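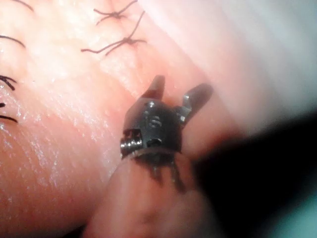
Ticket 880 — Practice pad: stitches pulling through, knots slipping
Product: Jollow suture pad, pink
Site: Tekcombe skills room
Status: Open, waiting on replacement pad
Opened: 5 July 2018

Reported problem
The closed wound on the pad has dark sutures tied along it and the knots look fine from a normal working distance. When the pad is flexed by hand, two of the knots loosen and the edges gap. On an older pad from the same supplier the thread cut through the surface layer before the knot was down. We need to know if this is the pad, the thread or the way we are tying.

What we use
Dark braided thread on a curved needle. Pads are kept flat in the drawer under the bench and wiped with a damp cloth after use. No lubricant unless the pad drags badly. 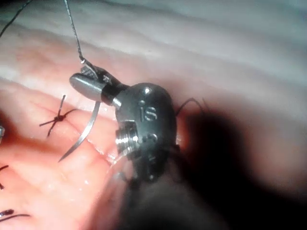

Needle and thread

Checked this first. The needle is curved with a sharp point, held in the jaws with the point toward the pad surface, and the thread comes off the swaged end. Replaced the needle with one from a new packet anyway. No change, so the needle is ruled out.

Thread is from the Okness box, lot 77. Tied the same knot by hand on a scrap of foam and it held. Tied it again with one extra throw and it held on the pad too, including when flexed. The pad surface is slick and the shorter knot does not seem to grip on it.

Pad
Pressed along the closed line with a fingertip. The surface layer is softer at one end. This pad has been wiped down after every session and may have been put away damp. Left it out on a rack overnight. The soft end was a little firmer in the morning but still tore when a stitch was placed close to the edge. Stitches placed farther back did not tear.

Supplier reply
Michailidis answered the same afternoon. They rate the pad for 300 passes of the needle and say the surface softens after that. We do not keep a tally of passes. They also said to dry the pad standing on its side and to skip the lubricant, as it stays in the needle tracks and lets the thread slide. They are sending one pad at no charge.

Changes made for now
— One extra throw on every knot.
— Bites set farther back from the edge, same distance on both sides.
— Pads dried on edge before they go in the drawer.
— Lubricant bottle moved off the bench.
— Old pad kept for needle driving only, no closures.

Still to do
Repeat the flex test on the new pad with the short knot and the long knot, same thread lot. If the short knot holds there, close this as a worn pad. If it slips, open a separate ticket for the thread and copy in Okness.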